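Section 6. Loading the Dryer

Read this section before the first load. It covers the gray front-loading dryer in the Grudell laundry corner. For the washer, see Section 5.

6.1 Before loading

1. Open the door fully.
2. Check the drum for items left from the previous load.
3. Wipe the gasket with a dry cloth. Do not use bleach.
4. Empty the lint filter and push it back until it clicks.

6.2 Loading

1. Shake out each item and place it in the drum one at a time.
2. Put small pieces such as washcloths in last.
3. Look along the lower edge of the opening. Fabric caught there will keep the door from latching. 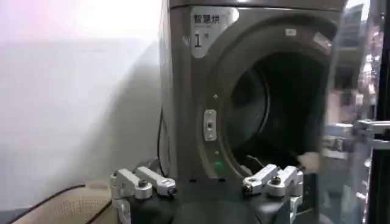
Figure 6-1. Drum opening, with the latch plate on the left side of the rim.

4. Close the door and press on the latch side.

CAUTION: Do not dry anything that has been in contact with cooking oil, solvent or floor wax.

NOTE: The large "1" on the front label is part of the label. It is not a load setting.

6.3 Keeping the floor clear

The laundry corner shares its floor with the store shelves. Keep baskets and carts off the yellow-and-black tape, and leave the walkway open at all times.

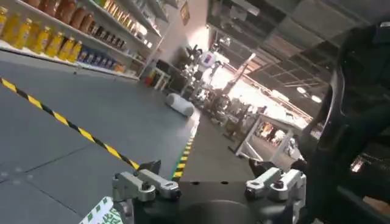
Spills from bottled drinks should be mopped up before any laundry is carried across the tiles. If a clean item falls on the floor, wash it again.

Report a damaged gasket or loose tape to Ilse Tiedemann, extension 3645. Order replacement lint filters from Cadari under part number 3773.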